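Why Do We Use Nets and Bags With Holes in Them?

Have you ever helped carry oranges home from the store in one of those stretchy net bags? You can see every orange through it, and if you poke a finger in, you can touch the peel. It seems funny to make a bag that is mostly holes! But people have been making nets for a very, very long time, and the holes are the most useful part.

Let's start with fishing, which is where a lot of net stories start. Imagine you live in a village by a river, a place like Himbridge, say, where the water runs fast every February. If you dipped a big cloth sack in the river, it would fill with water and get so heavy that you could never pull it out. A net lets the water run away through the gaps and keeps the fish. If the gaps are wide enough, the baby fish swim out too, and they can go on growing.

Old nets were made from plants. People peeled long, tough strings out of stems and bark, twisted them together into cord, and tied the cord into knots, one after another after another. The big net in the little museum at Endard has up to 3000 knots in it, and every single one was tied by hand. (Just think how sore your fingers would be!)

Holes are good for letting air through as well. Onions and potatoes like to breathe, and if you shut them up in a plastic bag they get damp and begin to rot. In a mesh bag hung up in a cool, dark pantry, they can stay good for weeks.

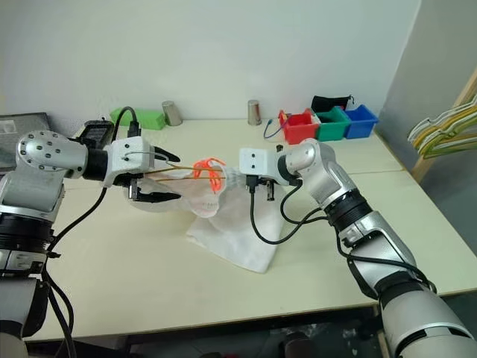

A white mesh bag, with its opening draped over a thin wooden stick.

Mesh is just another word for a material made of threads with spaces in between. Some mesh has spaces so big you could put your whole hand through, like the net on a soccer goal. Other mesh is so fine that you have to hold it up to your eye to find the holes. A window screen is somewhere in the middle, and it lets the breeze in on a warm night while the mosquitoes have to stay outside.

Would you like to try something at home? Ask a grown-up for an old mesh produce bag and a bowl of dry beans mixed with rice. Pour the mix into the bag over a tray, give it a gentle shake, and see what falls through and what stays behind. Then try it again with a different bag!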